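Home | Browse | Ask | Tags | Log in

Two arm table build - right gripper drops the spoon, left one is fine
Tagged: home robotics > grippers and end effectors

OsmanBench
posted 2026-05-02

Two arms on an extrusion frame in the shared shop, wood top, running the Pranis control stack. Task is dumb simple - spoon out of one glass, spoon into the other. Left arm does it all day. Right arm closes on the handle, lifts, then the spoon rotates and slips. Same fingers, same grip force setting, 500 on both. Already swapped the finger pads. No change. 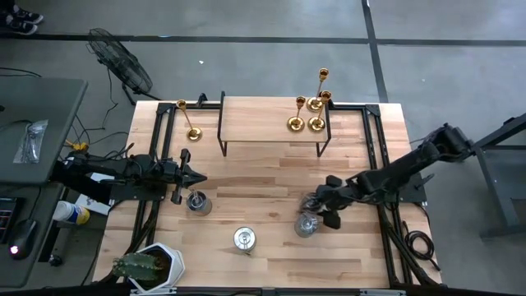
Replies

Grendadari
Smooth fingers on a metal handle wouldn't have much friction. But if the left is ok I'd look at jaw alignment first. Close the right gripper on a strip of paper and pull. If it slides out at the tips and holds at the back, your fingers are splayed. Mine were. Loosen the finger screws, close on a flat shim, retighten. 12 minutes work.

Also re-zero the gripper after. I forgot and spent an evening chasing a fault that wasnt there.

floltanano_shop
get better grippers

tin_and_wire
Agree on the paper test. Other thing - check what position the right one reports when fully closed. Mine said 1,796 with a visible gap, so it thought it was squeezing and it was'nt. Redid the calibration, fixed.

And grab higher on the handle, nearer the balance point. Spoon wants to swing if you hold the very end. Keep your cables clear of the elbow too, had one tug the wrist over at about the same spot every run. Took 6 zip ties.

Contact | Terms | Copyright Floltanano Help | Back to top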